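4. Working the text against the music

4.1 Source text and the cuts

Starnero is a ghost story in prose, translated for the project by Anouk Prins, who also made the cuts. It was never meant to be sung. Most of it is an old man remembering a winter crossing, long sentences, lots of weather. The band (Bito) had set poems before but not prose, and the first question in every early session was the same one: does the music go under the words or between them. Both answers were tried. Neither was kept in full.

The cutting matters for what follows so a few notes on it. Prins worked from a printed copy with pencil, then typed up what was left. Her rule, stated in the first interview, was to take out anything the music could say. In practice this was weather. Fog went early, then most of the snow. What stayed was speech and names and prices, the flat stuff. She put some fog back in May when it became clear that without it the ferryman had no reason to stop rowing. The working script ended up in 13 short parts, none of them titled. The players gave them nicknames anyway (the bell one, the soup one), and the nicknames ended up in the cue sheets and so in our transcripts. We have kept them.

Earlier work on narrated song cycles tends to treat the script as finished before the music starts. Not the case in our material. Script changes and music changes are mixed up together in the session log, often in the same line. For example, the part called "the soup one" lost its last sentence because the clarinet kept landing on top of it. Dekker asked for the clarinet to move. It moved, then it moved back, and the sentence went. Prins did not object at the time. In the later interview she said she still misses it, and recited it from memory.

4.2 The narrator as a member of the band

Arnout Dekker is a stage actor by training. He reads at an even pace and likes to know where the end of the line is. Bito do not really work in bars during the slow pieces, they watch each other. So there was a problem from the start — who follows whom.

Three arrangements show up in the log. In the first Dekker read to a recorded backing, wearing headphones. He was accurate and everyone disliked it, him included ("like reading the news on a bus"). In the second the band played to his recorded voice. Better for the words, worse for the playing, the guitars went timid and there are long stretches where one can hear them waiting for a consonant. The third was everyone in a room together, no click, narrator standing where the drummer could see his shoulders. This was kept for all the slow parts.

The shoulders are worth a remark. The drummer reported, and video coding supports this, that she took her entries from Dekkers intake of breath, which she saw before she heard. He did not know he was doing it. When told, he started doing it on purpose, and for about a week it was no use to anybody. It settled again. We have no good account of how. Both of them say they stopped thinking about it, and the log for that week is thin because the note taker had flu.

What counts as being "in time" changed too. Early on, a note beside a take reading "late" always means the narrator was late against the chord. By the last sessions the same word is used for the chord. We read this as a real shift in who carries the pulse, though it could be partly down to who was writing the notes, see the limits at the end of this section.

4.3 Silence, and how long is long

Silence was argued over more than any note. The story has several places where the old man stops talking. On the page this is a dash or nothing. Read aloud with a band behind him it has to have a length, and somebody has to choose it.

Dekker's stage habit was to hold until he felt the room. In a studio there is no room to feel, and his pauses in the first takes are short and rather even. With listeners present (a few friends of the band, on the sofa) they get longer and more uneven straight away. Prins wanted them longer still. The bass player wanted them counted. The compromise, if that's the word, was a held low note under some pauses but not others, so that the ones with nothing under them felt longer than they were. Listeners in the later questionnaire picked out exactly these bare pauses as the "longest" in the piece. They are not, by the clock. This fits what is usually said about filled and unfilled time in performance, and it is the clearest single finding of the study so we give it again in Section 5 with the timings.

Also a practical thing. Bare pauses pick up everything — chairs, pages, the heating. The studio (Schouten, a converted dairy with good thick walls but old pipes) was quiet enough on most days. On the others the pause was simply recorded again with the heating off and everyone in coats.
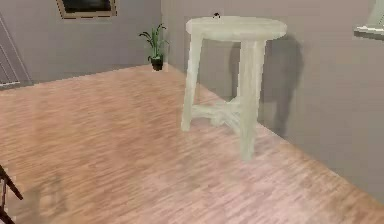
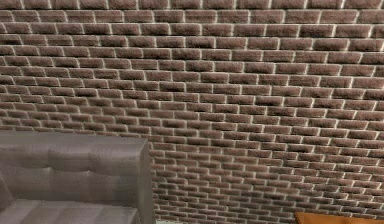 Figure 2. Rendered interior views: stool near a plain gray wall (first), brick wall (second).

4.4 From studio to stage

The piece was played in public for the first time on October 20, 2024, at the Odia, a former cinema now used for concerts and talks. Everything in 4.2 had to be partly undone for it. On stage Dekker faced front, so the drummer lost sight of his shoulders from the side and got his back instead. She said the back was fine, in fact easier. The clarinet, however, now had nothing, and took her cues from the drummer, one step removed. In the recording of the night the clarinet entries come a shade behind throughout. Reviewers liked this. One called it "the sound of someone remembering a beat too late," which the player has asked us not to quote in talks.

The hall holds 800 and was a little over half full by the house manager's estimate. Dekker's pauses were longer than in any studio take, as expected. What was not expected was that the filled pauses stretched as well. The band simply held the low note until he went on. At one point in the bell part this went far enough that the bass player changed bow direction twice, and he looked up. Nothing was said about it afterwards at the bar, according to both, which we find hard to belive but report as given.

Lines were lost. Two lines in the crossing part were skipped outright, and a name was given wrong and then corrected in character ("no, that was his brother"). The correction has stayed in the script. Prins typed it in the following week. It is now indistinguishable from the rest of her text and a listener to the record would have no reason to think it was a slip. Again, the script is not finished before the music, and here it was not finished before the audience either.

4.5 Sound of the voice on record

The mix was the last place where the under/between question got argued. On stage the voice is loudest by default, it has the front microphone and people look at it. On record it can sit anywhere. The first mix put Dekker close and dry, with the band behind, as on most audio books with music. The band said this sounded like them playing next door. The second mix put him in among the instruments, and here several words a minute went missing for listeners who had not read the story. Tested informally on parents.

The version released keeps him dry for speech by the old man and lets the room in for everything else, so the frame story and the told story have different air around them. Prins had asked for the reverse. Her argument was that memory should have the echo. Dekker's was that the old man remembers it better than he sees the kitchen he is sitting in. His won, mostly because the dry takes of the old man were the better readings and could not be matched by then. This is typical of the log as a whole: an argument about meaning, settled by which take was good.

Music levels under speech were set by hand, no automatic ducking. The engineer did try it early on. It made the guitars breathe with the consonants in a way that one player found seasick.

4.6 Limits

Small group, one piece, and one of us knew the band beforehand. The log was kept by 4 people in turn, with different ideas of what deserved a note. One wrote almost only about food and parking. Where an entry is our only evidence we say so in the tables. The interviews were done after release, so the answers have had time to set, and the two accounts of the soup sentence do not agree on who first suggested cutting it. The tape doesn't help, the discussion starts before the machine was switched on.

The questionnaire did not ask wether people already knew the story. It should have. A few wrote it in the margin anyway, and those forms are marked in the data but have not been treated separately. Timings were taken from the waveform by hand, by one person, and re-measured for the bare pauses only. Filled pauses are harder, as the start of the low note blurs into the end of the word, and for these we took the last audible consonant as the start point. Other choices are possible. A few vowels at line ends were judged by ear.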